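4. Cleaning tile floors with Clater concentrate

Read this section before you open the bottle. It is for glazed and ceramic tile only. For natural stone, see Section 6.

4.1 Sweep the floor first. Grit that stays on the tile will make scratches when you wash.

4.2 Fill the bucket with cool water up to the 3 liter line. Add one capful of Clater. Do not use hot water, it makes too much foam.

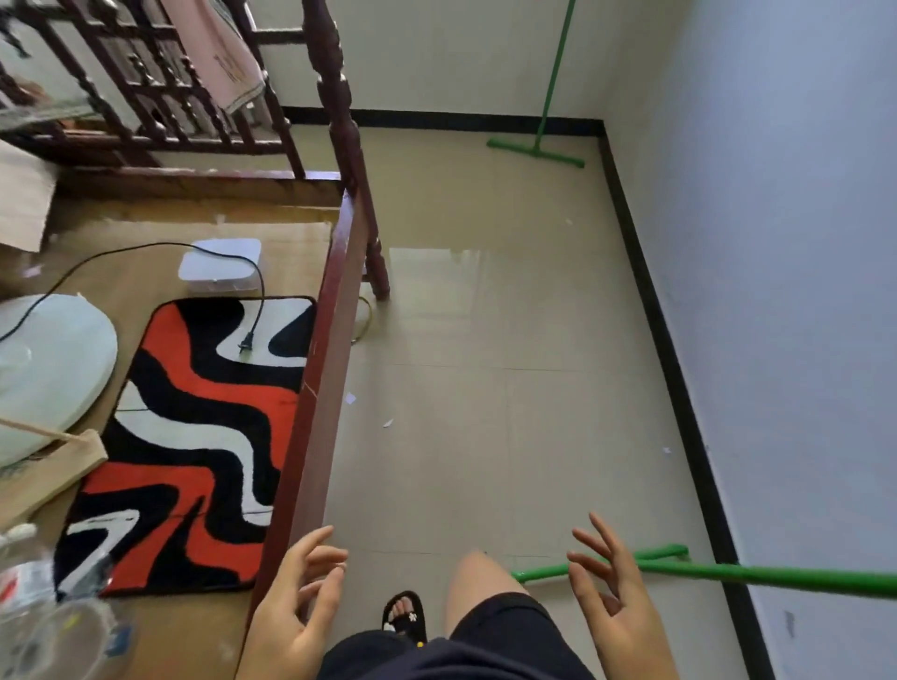 Albertina Amaral wrote to us that one capful left her tiles sticky in November, and that half a capful was enough for her bedrooms. We agree for rooms with little traffic. For the kitchen, please keep the full capful.

4.3 Start at the wall farthest from the door and work backward. Wash a small area, then rinse the mop well.

CAUTION: Never mix Clater with bleach or with any product that contains ammonia.

4.4 Change the water when it becomes gray. A dirty bucket only moves the dirt to another place.
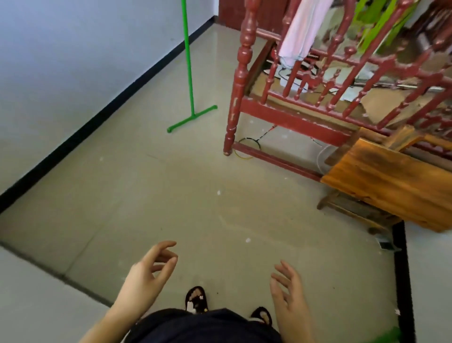

4.5 Let the floor dry with a window open. This takes roughly 100 minutes in humid weather. Keep children and pets out until it is dry.

Note: If white marks remain after drying, wipe them with clean water. Do not add more concentrate.

4.6 Empty the bucket in the toilet or utility sink and close the cap of the bottle tightly.
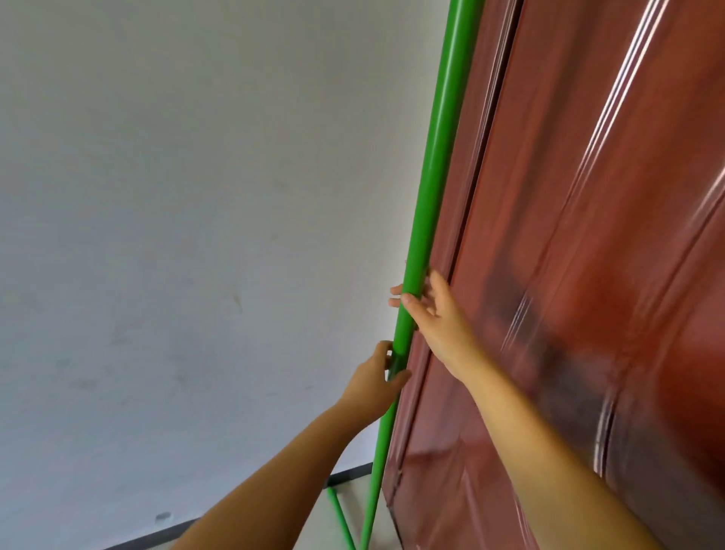 Fig. 3. Both hands on the green pole.

Refill bottles: order no. 2420.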